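5. Recording a practice garment

Complete the finger alignment in Section 4 before you start. The Esura wrist camera must be running and the grip limit set to 359 in the Jinden control panel.

1. Spread a padded jacket on a bed or other soft surface, front side up, with the sleeves out to the sides.

2. Hold the gripper over the jacket with the fingers open. Both blue pads must show in the camera view, facing each other — if only one shows, go back to Section 4. 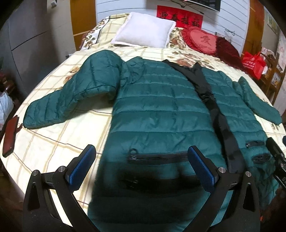 3. Close the fingers on a fold of fabric between two seams. Keep the pads clear of zipper pulls and sliders.

CAUTION: Metal sliders can tear the ribbed pads. Replace a torn pad before the next recording.

4. Lift slowly, hold for three seconds, and lower. Release the fabric before moving sideways.

5. Press Stop and save the file. A single file can hold up to 1,000 frames — longer recordings are split automatically.

NOTE: Dark fabric in shadow may confuse the depth estimate. Add a lamp on the shaded side and repeat from step 2.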